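5. Cleaning and Refitting the Felt Pads 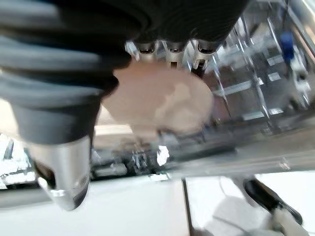

Clean the pads after every 300 hours of use, or sooner if polish begins to streak. The steps below apply to the Stidero 2401 bench polisher with standard round pads. For the Elgate cover set, see section 7.

Caution: Switch off the polisher and unplug it before removing a pad. Let the backing plate stop fully.

1. Loosen the center screw one full turn. Do not take it all the way out.

2. Turn the pad to the left until it releases, then lift it straight off the plate.

3. Brush dried compound from the face of the pad. Work from the middle toward the rim.

4. Soak the pad in lukewarm water with a little mild soap for 15 minutes. Do not use bleach or solvent.

5. Press the water out between two towels. Do not wring or fold the pad.

6. Lay the pad flat on a rack, away from direct heat, and leave it overnight.

7. Wipe the backing plate with a dry cloth. Check the three locating pins for wear.

8. Set the pad on the pins and turn it to the right until it clicks. Tighten the center screw by hand.

Note: A pad may lose some color with washing. Its polishing action is not affected.

Note: Keep a separate pad for each grade of compound. Write the grade on the back in pencil before first use.

Replace the pad if the rim has started to fray or the face stays hard after cleaning. Order replacements as part 725, sold singly. Salo pads of the same diameter also fit, but they need the adapter ring supplied in the accessory bag.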